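Search
Search products, parts, articles
Submit

Wolleck Bench Desktop – open practice PC for teaching and learning repair

If you've ever wanted a computer you're allowed to take apart as often as you like, the Wolleck Bench Desktop is a lovely thing to have on the table. It's a refurbished office desktop that we've gone through, cleaned up and set aside for people who are learning how PCs go together. Schools buy them, repair clubs buy them, and a surprising number go to parents who want a winter project with a curious twelve-year-old.

We like old office machines for this. They were built so that a technician could get in, swap a part and get out again, and the layout still makes sense when you look at it years later. The connectors are big enough for adult fingers. And since the whole thing is past its working life in an office, a bent latch or a dropped screw is no cause for tears.

What you get

Each Bench Desktop comes as a chassis with the motherboard, processor and power supply in place and the cables run the way the factory ran them. Memory, the processor cooler and the side panel are packed in a separate box, along with a small tube of thermal paste and a bag of spare screws. We send it in this half-built state on purpose – the first lesson is usually the heat spreader and the paste, and it's much nicer to start with a clean processor than to spend the first hour scraping.

You'll want to supply your own monitor, keyboard and mouse. Any drive from your spares shelf will do for practice, as long as it has a SATA connector.

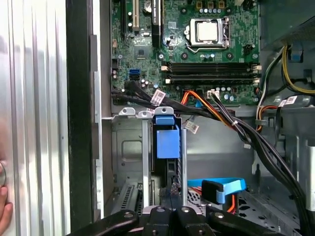 The four memory slots are where most beginners should start. Open the latches at both ends, line up the notch, press down evenly until both latches click home. It takes more push than people expect the first time! After two or three goes the hands learn it, and from there the rest of the board feels a lot less scary. The coin-cell battery is another good early job, as you can pop it out, put it back and then go looking for the clock setting once the machine is running.

What I love about this particular board is the mix of slots. You get old-style PCI next to PCIe, so you can show someone both kinds and let them feel why one card won't go where the other does. Newer boards have mostly dropped the older type, and it's a shame for teaching. Cards aren't included, but we sell a mixed bag of tested ones (see the Mancuso Card Bundle below).

The cables are left long and labeled. Some people tidy them straight away, and that's a fine exercise in itself. I'd leave them for a while. Following a cable from one end to the other with a finger is how I learned what everything did, and I still do it when a machine has me stumped.

Working safely

Unplug the power cord before opening the case, every time, and hold the power button in for a few seconds afterward. Touch bare metal on the chassis before you touch the board. The power supply is a sealed unit and should stay sealed – there is nothing inside it for a learner. Lift the processor lever gently and never force it.

Ordering and stock

Product code: 361
Processor: fitted, model varies by batch
Memory: 2 sticks, packed separately
Drive: not included
Card slots: PCI and PCIe
Warranty: 100 days on board and power supply

We take these in batches, and the June batch is being tested now. Boards can differ a little between batches, so if you're buying a set for a class, tell us in the order notes and we'll pick matching ones. Each machine is started up with its memory and cooler fitted, run through our checks, then taken back down and boxed.

Questions about the Bench Desktop go to Weidong Pan in our workshop, who has been fixing this sort of machine for most of his life and is very happy to talk about it. Mornings are best.

Related items

Mancuso Card Bundle, mixed PCI and PCIe
Bremudis Magnetic Screw Tray
Buvness Anti-Static Mat and Wrist Strap
Wolleck Spare Cable Box, SATA and power
Bremudis Driver Set for Desktops

This site uses cookies to remember your basket and keep you signed in. Accept | Change settings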